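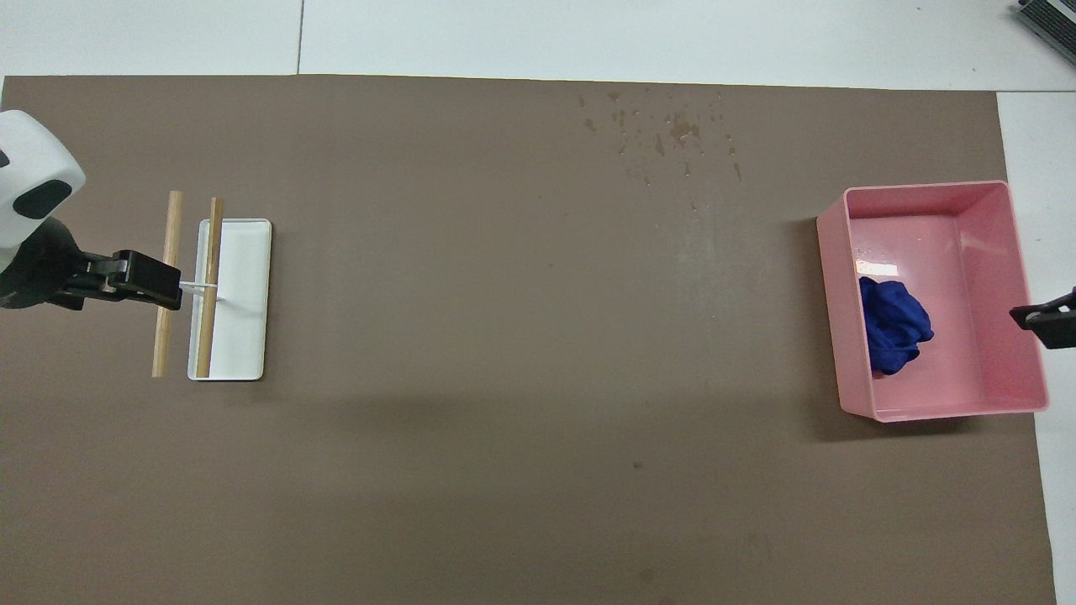
Stop Choosing Grippers by Grip Force
By Walter Katene
2/10/20

Grip force is the first number on most gripper data sheets and the one I find least useful. On a two-arm cell doing light tabletop work, it is rarely the limit. A wooden chopstick weighs next to nothing. A wiping cloth weighs a little more. Any gripper sold for bench use will hold either one until the power is cut. Whether it can pick one up in the first place depends on other things, and the data sheet covers few of them.

My opinion comes from the Studow bench trials, which I have been running on and off since last May. The cell is two arms over one mat, with a plastic bin, a cloth, wooden sticks and a few light fixtures. The controller is a Lillau unit, used with its stock settings. Each gripper gets 100 attempts per object, with the start pose varied by hand. A pick counts if the object is lifted clear and held until the arm reaches its release pose. Partial lifts are scored as failures.

Rigid parallel fingers do well on sticks. The best pair dropped none once it had closed on the stick in the right place. Nearly all the misses came before contact. The fingers arrived a little high, or rotated off the axis of the stick, and closed on air or pushed the stick along the mat. More force fixes neither. A flatter fingertip helped with the first problem and a better wrist camera helped with the second.

Soft fingers gave the opposite result. On cloth they were forgiving to the point that I stopped bothering with careful approach angles. On sticks lying flat they managed 67 out of 100, and the failures were ugly, with the stick rolling inside the grasp and ending up at an angle no downstream step could use. A grasp that succeeds and leaves the object in an unknown pose is only half a grasp. I would like to see suppliers report it.

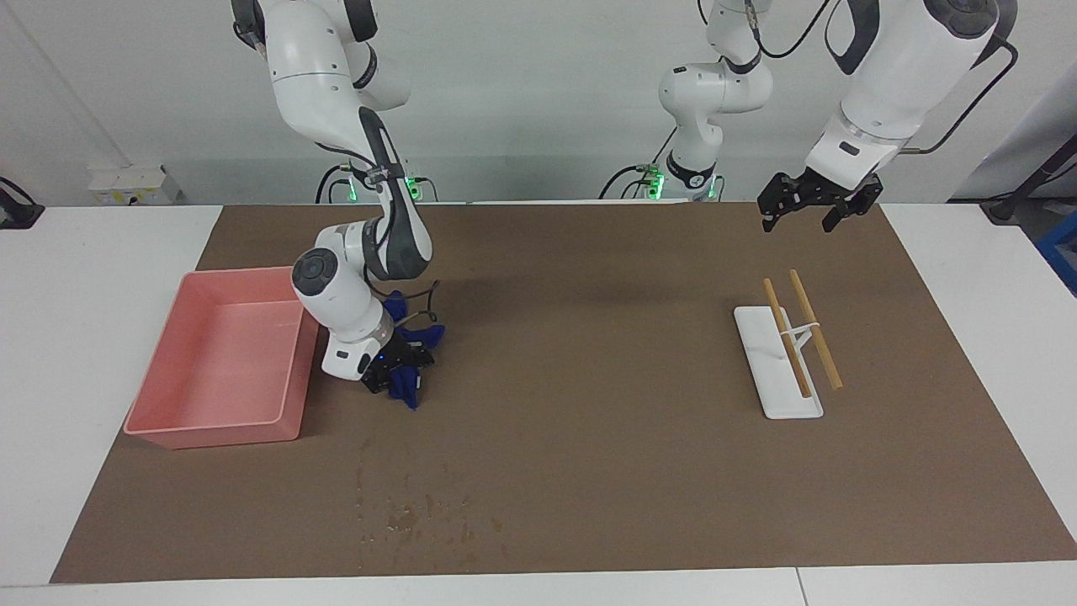
Blue soft-looking fingers lowered beside the bin; black parallel gripper over the chopstick stand.

The usual answer is to find one gripper that does everything adequately. I think this is wrong for two-arm cells, and most of the money spent on it is wasted. If you have two wrists, mount two different tools. The cost is in planning: the task scheduler has to know which arm may touch which object, and handoffs have to be laid out so the right tool ends up on the right side. We spent a long week on that. After it was done, mixed tooling beat matched tooling on every sequence that had both cloth and sticks in it. Matched parallel fingers were still faster on sticks alone, as expected.

There is a fair objection about spares. Two tool types means two sets of fingers in the drawer, two calibration files, and two ways for a technician to load the wrong one. I accept that. We lost most of a morning to a swapped calibration file, and the symptoms looked exactly like a loose wrist.

Fingertip wear deserves more attention than it gets. Our soft fingers began to lose stick picks after 900 cycles, well before any damage could be seen. The parallel pads showed no change over the same count. If a supplier quotes a cycle life, ask what was being gripped and what was counted as the end of life. "Still closes" is a different test from "still picks."

What I want on a data sheet, ahead of force, is the fingertip thickness at the lowest point, the smallest rod it can take off a flat surface, the repeatability of the object's pose after closing, and the width of the whole body at full opening. The last one matters near bin walls. One candidate opened to 105 mm and could not use any of it inside our bin, where the finger carriers hit the rim first.

Force can go on page two with the paint color.

Comments

dplinth
Agree on pose after closing. We measure it with a second camera and it changed our ranking completely.

rkv_automation
Mixed tooling is fine until one arm goes down. With matched grippers the other arm can at least limp through the job.

tallowgate
Were the sticks lying directly on the mat for the 67, or in a fixture? That would make a big difference for soft fingers.

Walter Katene
Directly on the mat. Fixture results were scored separately and I left them out of this piece.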